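Antike Jade zu Hause reinigen und aufbewahren: so mache ich es

5. November 2024

Letzte Woche hat mir Natsumi Nomura geschrieben, die eine kleine Jadescheibe aus einem Nachlass übernommen hat und sich nicht traute, sie anzufassen. Ihre Frage bekomme ich so ähnlich dauernd, deshalb schreibe ich meine Antwort jetzt mal ordentlich auf.

Was du brauchst: einen weichen Ziegenhaarpinsel, destilliertes Wasser, Wattestäbchen, eine Lupe, ein altes Frotteehandtuch und eine Schachtel mit säurefreiem Seidenpapier. Meine Schachteln kommen von Clisura, 13 Euro das Stück, aber jede andere Archivbox tut es auch.

1. Unterlage vorbereiten
Handtuch doppelt legen, Ringe und Armbanduhr ab, Hände waschen und gut trocknen. Ich arbeite ohne Handschuhe, glatte Jade rutscht mir darin sonst weg.

2. Mit der Lupe schauen
Und zwar bevor irgendetwas nass wird! Suche nach feinen Rissen, alten Klebestellen und Resten von Pigment. Rötliche oder erdige Auflagerungen bei Grabfunden gehören zur Geschichte des Stücks und bleiben dran. Manchmal ist es auch Zinnober, und der ist giftig, also nicht daran reiben und lieber jemanden fragen, der sich auskennt.

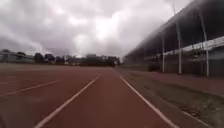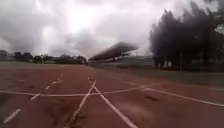

3. Trocken abpinseln
Immer vom Körper weg und ohne Druck. In den Bohrungen und Rillen drehe ich den Pinsel ganz leicht, den Rest lasse ich in Ruhe. Meistens höre ich an diesem Punkt schon auf, der Staub ist weg und mehr wollte ich ja nicht.

4. Nur wenn nötig: leicht feucht
Wattestäbchen in destilliertes Wasser tauchen, auf dem Handtuch abtupfen und damit über eine kleine, unauffällige Stelle rollen (rollen, nicht wischen). Färbt sich die Watte rötlich oder braun: aufhören. Kein Spülmittel, kein Essig, kein Ultraschallbad und bitte auch kein Öl, egal was in den Foren steht. Bei geklebten oder kreidig verwitterten Stücken lasse ich den Schritt komplett weg.

5. Trocknen und einpacken
Eine Nacht offen liegen lassen, weit weg von Heizung und Fensterbank. Danach locker in Seidenpapier betten, ein Stück pro Fach. Das Zertifikat kommt in eine eigene Hülle, und ich lege eine Kopie in die Schachtel. Syafiqah Majimbun hat mir dazu geraten, außerdem die Maße und ein Foto mit der Inventarnummer abzulegen. Für die Versicherung war das im Januar Gold wert, da ging es um einen Anhänger für 600 Euro.

Falls etwas abbricht: nicht kleben! Alle Splitter in ein Tütchen, beschriften und ab zur Restaurierung. Für eine einfache Klebung habe ich zuletzt 300 Euro bezahlt.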